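Contrôle avant location : cellule de tri Parri (offre Indow)
Avril 2026. Relevé : Homa Kazemi. Relecture : Bleddyn Wynne.

Objet : location d'un bras sur table pour trier et ranger des petits objets mélangés. La brochure promet une « mise en service sans réglage ». On verra.

1. Documents remis
Notice en français : oui, mais traduite à la va-vite.
Déclaration de conformité : promise, pas reçue. Je ne signe rien sans elle.

2. Arrêt d'urgence
Accessible depuis le poste opérateur : oui.
Accessible depuis l'autre côté de la table : non. Le commercial trouve que c'est suffisant, moi pas.

3. Vitesse et effort
Limite annoncée : 529 mm/s. Aucun rapport de mesure joint. Réserve maintenue.

4. Prix
1180 euros par mois, plus 2000 de dépôt. La maintenance est « incluse », sauf la pince – c'est-à-dire la pièce qui s'use. À renégocier.

5. Contenu du bac d'essai
Demandé : des objets durs, mous, ronds et souples dans le même bac. Le lot d'Indow convient, pour une fois : balles, canette en aluminium, petit cube en bois clair, jouet en perles, tissus posés par-dessus. Les tissus m'intéressent plus que les balles, toutes les démonstrations savent prendre une balle.

6. Poste de travail et câblage
Nappe vert foncé qui dépasse un peu du plateau : à fixer ou à retirer. Câbles noirs emmêlés au sol sous l'extrémité droite de la table, un autre qui file sur le carrelage : non conforme, goulotte exigée. Fines fissures dans le carrelage, vérifier l'aplomb des pieds.

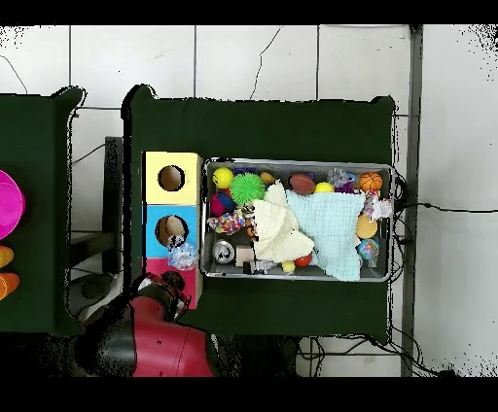 7. Formation
Une demi-journée pour deux personnes. Nia Mostyn en voudrait une entière, je suis de son avis.

Avis : défavorable en l'état. À revoir quand les points 1, 2, 3 et 6 seront levés par écrit.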